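Vindmont Rai

Vindmont Rai (comercializado a veces solo como Rai) es un kit de manipulación bimanual para sobremesa, distribuido por la firma Wakcombe. Se vende a laboratorios, centros de formación y pequeños talleres que quieren hacer prácticas con dos brazos sin montar una célula completa. El software que lo acompaña se llama Reda y tiene artículo propio.

Historia

El proyecto arrancó como encargo interno. Elis Meredith, entonces responsable de producto en Wakcombe, pidió un paquete que se pudiera montar en una mañana sobre cualquier mesa firme. Primeras unidades de prueba en diciembre. Aquella versión llevaba un solo brazo y se abandonó pronto: los clientes pedían tareas a dos manos.

Dinesh Shukla se incorporó después para rehacer el control de las pinzas. Suyo es también el cuaderno de ejercicios que viene en la caja, muy citado en los foros de usuarios por lo escueto. La segunda versión, la actual, es de la que trata este artículo salvo que se indique otra cosa.

Composición

Según la hoja de producto: dos brazos articulados, dos pinzas paralelas de dos dedos, cableado, tapete mate para la mesa, juego de cubos de madera de colores y licencia de Reda. Ordenador no incluido. Mesa tampoco. Las cámaras se compran aparte y hay soporte para las más corrientes.

Cada brazo tiene su propia base y se conecta por separado. La separación entre bases queda a elección del usuario, aunque el manual recomienda marcarla con cinta y no tocarla más - cualquier cambio obliga a repetir la calibración. El tapete no es decorativo, reduce reflejos y da un fondo uniforme a la visión. Se vende suelto como recambio.

Ejercicios con cubos

El cuaderno de Shukla dedica su primera parte a los cubos. Acercarse, cerrar la pinza, levantar, soltar. Luego ordenar por color, formar parejas, pasar una pieza de una mano a la otra. Los colores repetidos permiten plantear ejercicios simétricos, cada brazo con la mitad de las piezas. El alumno puede escribir las rutinas a mano o grabarlas guiando los brazos y reproducirlas despues desde Reda.

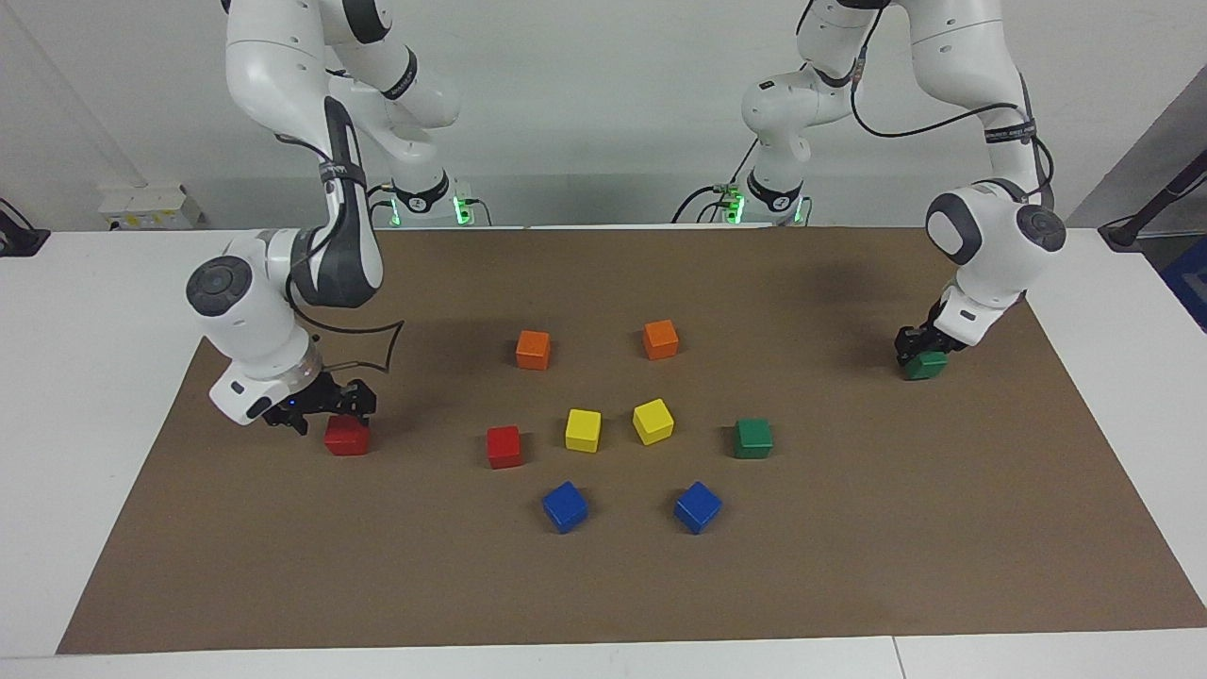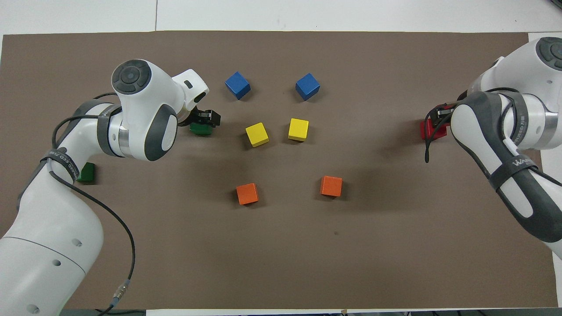
Dos brazos con pinzas negras de dos dedos y cubos de madera de colores sobre el tapete.

La parte avanzada trata el reparto del espacio: qué brazo entra primero en la zona central, cuándo espera el otro. Reda trae un modo de zonas que bloquea un brazo mientras el contrario trabaja dentro. Lento, pero evita choques. Se puede desactivar.

Instalación y uso

Wakcombe ofrece tres vías: autoinstalación con guía impresa, puesta en marcha a distancia y visita de un técnico. La última solo en algunos países. La guía calcula 50 minutos para el montaje y 35 más para la calibración, cifras que varios compradores consideran optimistas.

El tablero debe ser plano y no moverse. Los cables, con holgura suficiente para que el brazo gire sin tirar de ellos; es el apartado del manual con más advertencias y tambien el origen de buena parte de las consultas al soporte. No se recomienda dejar los brazos en marcha sin vigilancia.

Precio y soporte

El kit se vende por presupuesto, sin tarifa pública. Existe alquiler mensual para centros de enseñanza, con opción de compra al final. Garantía de 2 años en brazos y pinzas, los tapetes y cubos quedan fuera. Recambios de dedos en catálogo, se cambian con una llave corta que va en la caja.

La firma habla de más de 600 unidades entregadas, sin desglose por países ni por tipo de cliente.

Recepción

En general buena entre docentes, más tibia en talleres. Se valora la rapidez con la que un grupo sin experiencia llega a mover piezas, y que el cuaderno no dé las soluciones hechas. Las críticas van sobre todo a la documentación de Reda, incompleta en las funciones de grabación, y a la traducción española del manual, donde "gripper" aparece como pinza, garra y mano segun la página.

Otra queja repetida es la ausencia de cámaras en el paquete básico. Meredith respondió en una charla para distribuidores que la mayoría de laboratorios ya tiene las suyas y que incluirlas encarecía el conjunto. El paquete ampliado que anunció entonces sigue sin fecha.

Véase también

Reda (software)
Manipulación bimanual
Pinza paralela
Robot colaborativo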